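The arm is never the expensive part of buying an arm. The arm has a quote, on headed paper, and everyone in the budget meeting can pronounce it. Ours at Juminthorpe was approved in 11 minutes. The trouble came with the line marked "sundries", for which somebody had put down 200 pounds.

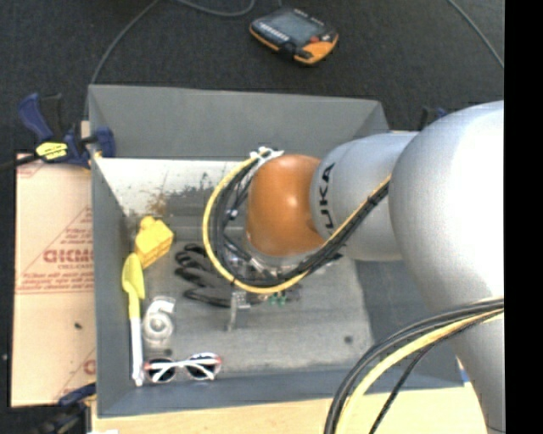 Sundries, by November, stood at 4,000. Cables, mostly. Then ties to hold the cables, clamps to hold the bin, and a second set of clamps after the first set was borrowed by people who swear they never saw them. Bandent charged us 413 for a bracket.

I don't blame Bandent. I blame the form, which has a large box for the machine and a very small one for whatever stops it sliding off the bench. Swap the boxes round. Ask for the clamps first, while the board is still awake, and let the robot go under sundries.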